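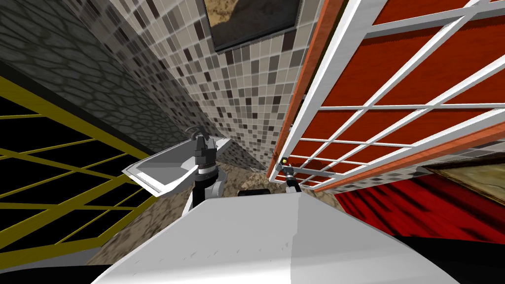 Showing a simulated robot a kitchen task by remote control
Group project report, Robotics Option, Plernden

1. Aim
We wanted to find out how many demonstrations a two-armed robot needs before it can copy a simple handling task. All the work was done in simulation, in a room built with the Bustitura scene tool. One of us drove the robot with a pair of hand controllers and the program stored every movement of the arms and grippers.

2. Recording
Each member of the group first had a practice session, which was not saved. We then recorded 49 demonstrations. Nine were thrown out where the driver had stopped halfway or bumped the robot into the furniture, which left 40 for training. Wall and floor patterns were changed between sets so that the robot would not learn to depend on one background.

The gripper camera gave the driver the closest view of the fingers. Lining them up was the slowest part of the job, and most of us overshot at first.

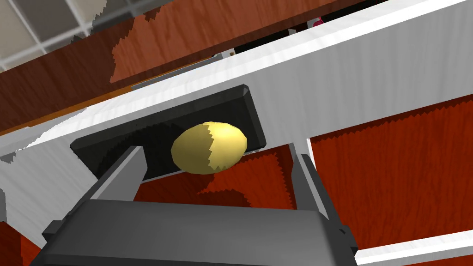
Figure 2. Gripper camera view, with the yellow object between the two fingers and the black plate behind it.

3. Training
We cut the recordings into 1,865 short pieces and trained on the Harms lab computer. Training took 6 hours. An earlier run with the gripper camera left out was quicker but gave jerky movement close to the object, so we dropped it.

4. Problems
The controllers lagged when two people were logged in. The left and right arms were also swapped in the first settings file, and we lost an afternoon to that. Depth was hard to judge on a flat screen. The Orkton headset would have helped, but it was booked until March.

5. Still to do
Repeat the test with a driver from outside the group, and compare slow and fast demonstrations.

Report handed in 26/01/2025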